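30 December 2019

Ear training sheets for the Trilstead beginners, second pass. Cut the interval section from 164 items to 51. The August group ran out of steam halfway and started guessing, so the long version goes in the drawer. Kept all the fourths and fifths. Dropped descending sixths for now.

Scale degree singing stays on numbers, 1 to 7, no solfege until spring. Seven still goes flat when they sing down from the octave. Going up it's fine.

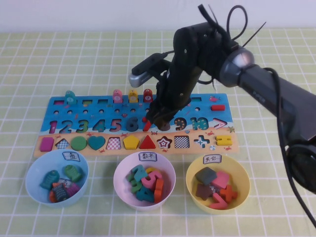

Fenna Dierckx thinks the flat seven comes from the piano drone being too loud, and would try it with the drone off for the top half of the scale. Worth doing. She also wants the rhythm cards back before any singing, same as in the Srour book.

Recorded two new drones, one in D and one in F. The F has a click at the loop point. Redo it.

Rhythm cards: dotted quarter set is missing a card, reprint on the heavier stock. Ties can wait.
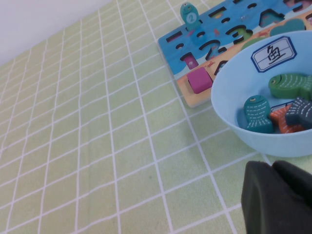 Number board on the grid cloth.

Still to do: answer key for the 51, new tempo for dictation 2 (too fast at the last session), ask Carora whether the room has a working piano or if I bring the keyboard. Keyboard stand is at Flusis.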